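Walk-through checklist, Purkis guest house, linen and room service
November, second visit
Filled in by Ambros Camenzind

Rating: OK / Fix / Open. I write comments under any item that needs them, and under some that don't.

## A. Before the shift

- [x] Walkways in the linen room clear: **OK**
- [x] Fire door closes by itself: **OK**
- [ ] Charging shelf labeled, with cables off the floor: **Fix**
- [ ] Written instructions for the hand-held grippers posted where staff can read them: **Fix**

The charging shelf was put in over the summer and still has one power strip plugged into another. I marked this last time. The reply was that Wirex would send an electrician. Wirex says it is waiting on a signed order from Purkis. Somebody please sign it.

The instructions exist as a 15-page PDF from Mayrhofer. Two pages deal with the person holding the tool, and the rest is about files and uploads. I asked three housekeepers if they had read it. One had opened it on her phone.

## B. Recording work in the rooms

- [x] Staff told what is being recorded, and shown the consent form: **OK**
- [ ] Staff can say no without losing hours: **Open**
- [ ] Personal items out of view before recording: **Open**
- [ ] Time limit per person written into the schedule: **Fix**
- [x] Floor around the bed free of cords: **OK**

The plan, as given to me, is that staff make beds and handle linen with the grippers, Mayrhofer collects the recordings, and later a machine does part of the folding. Management calls this "taking the load off." Maybe so. At the moment it adds a task. A sheet that two bare hands can spread in one go has to be pinched at the corners and drawn across the bed with a tool in each hand, and people lean over the mattress while they do it.

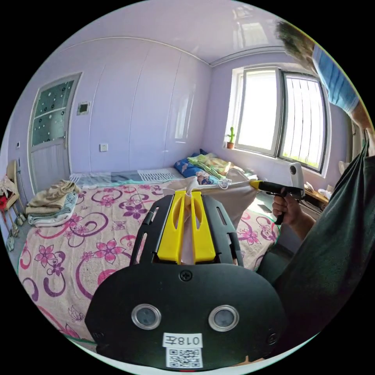 My main worry is the back and the wrists. The old job had plenty of bending too, and I won't pretend otherwise, but people moved on to the bathroom or the hallway after a few minutes. With recording, they stay at the bed and repeat the same pull. The target on the wall is 400 takes a week for the team. Last week's sheet shows 408. The supervisor was pleased. I would have been happier with a lower number and a column for breaks, which the sheet doesn't have.

On saying no: the form says taking part is voluntary. The recording hours also happen to be the only extra hours on offer this month. I leave it Open until I see a schedule where a person who declined has the same total as before.

## C. The tools

- [x] Grips and jaws without cracks or sharp edges: **OK**
- [ ] Weight of each tool listed on the instruction sheet: **Fix**
- [ ] Pinch warning given at first use: **Fix**
- [ ] Cleaning between users: **Open**
- [x] Damaged tools taken out of service: **OK**

I held one of the tools for as long as it took to do a double bed. It was fine for the first sheet. By the pillowcases I wanted to put it down. A weight on paper would let us talk about this without trading opinions.

Cleaning: there is a box of wipes and no rule. Pick a rule.

## D. What changes for staff

- [ ] Plan for jobs after the trial, in writing: **Open**
- [ ] Complaints go to a named person: **Fix**
- [x] Imeso incident log in use: **OK**
- [ ] Log entries answered within the agreed time: **Fix**

The log holds more than 224 entries since the start of the year, and most are about ordinary things such as carts, lights and wet floors. The entries about the grippers are sore thumbs and one dropped tool. None of those has an answer next to it. If the log is where complaints go, a person has to read it.

I asked again what happens to the linen team if the machine ever works. I was told it is too early to say. It was not too early to promise the owners a saving, which I have seen on a slide.

## E. To do before the next visit

1. Remove the second power strip.
2. One-page instruction sheet, large print, posted in the linen room.
3. Breaks written on the take sheet.
4. Name and phone number for complaints.
5. Schedule comparison for item B2.

Next visit starts at 7:30 a.m. in the linen room. I'd like to talk to the early shift without the supervisor present.

A.C.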